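Home | Workshop | Minutes | Tool bookings | Join

Lernthorpe Shared Workshop
Minutes of the arm build group, September
4 minute read

Present: Ngân Chu (chair and minutes), Owen, Priya, Lachlan, Bex, Marguerite, Des. Seven of us, a record for this group!

1. Last month's minutes
Accepted with one correction. The replacement power supply came from the Gatville surplus sale, and Lachlan drove out to get it, so he gets the credit (and the petrol money).

2. The build itself
Big month. Priya and Owen have finished the second pass on our own arm's shoulder bracket and it no longer creaks when it swings out over the bench. The printed spacers are gone and the new ones are turned aluminium, cut on the small lathe. Everyone had a go at pushing on it and it hardly budged. Wrist wiring is still a mess. Des will re-route it through the forearm before next meeting and would like a second pair of hands for that, preferably small ones.

Firmware is on the Seixas branch now. Please don't flash anything from the old folder – Bex has renamed it OLD so there is no excuse.

3. Simulation
Most of the evening went here, and it was the best part. Marguerite has the simulator running on the workshop computer with a virtual room around the arm, table and bed and all, and we put it up on the big monitor. The task is the one we picked in winter: take a flat bar and bring it to a pot without clouting the rim. The pot in the sim is white, wide and shallow, and the bar goes in at a slant, low end first.
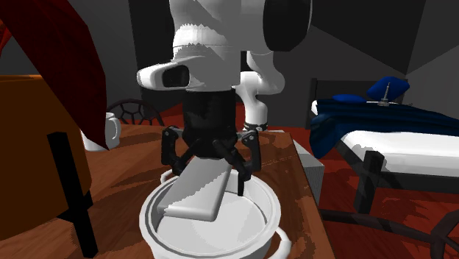
Owen asked whether we should be starting with something so awkward to hold, and said he would be happier with a foam block until the grip code is settled. Marguerite's view was that a long bar shows up wrist errors a block would hide, and that sim time costs us nothing anyway. After a good back-and-forth it was agreed to do both: bar in simulation, foam block on the real bench.

Marguerite will leave a batch of 1,000 attempts running overnight, with the starting angle of the bar changed each time, and bring the results. Lachlan wants the failures sorted by where the bar first touches the pot. She said fine, if he writes the script. He's writing the script.

4. Money
Balance is healthy enough to order the force sensor. Agreed to spend up to $35 on connectors and heat shrink without coming back to a meeting. Priya to order.

5. Bench space
The furniture repair crew have asked for the back bench in the mornings. No objection, as we're evening people. Arm to be parked, powered off and covered when we leave. Bex is making a cover out of the leftover canvas and is open to colour suggestions (there were many, and orange is winning).

6. Brurkgate open day
We've been invited to show the arm. Very keen! Des would like a live demo, Owen would like a recorded one as backup, and we will bring both. The emergency stop has to be mounted on the front of the table where any of us can reach it, and tested before we load the van.

7. Other business
The 4 mm hex key is missing again. Check your pockets.

Actions
Des – wrist wiring
Marguerite – overnight batch
Lachlan – sorting script
Priya – connectors and heat shrink, force sensor
Bex – cover
Ngân – reply to Brurkgate, book the van

Meeting closed at 9:20 pm. Next one is same time next month, kettle on early.

Comments (3)

tobyk: Sorry I missed it. Does the sim use the same joint limits as the new shoulder bracket? The old ones were too generous.

Marguerite: Good catch, it's still on the old limits. I'll change them before the batch goes on.

Des: Found the hex key. It was in the lathe tray.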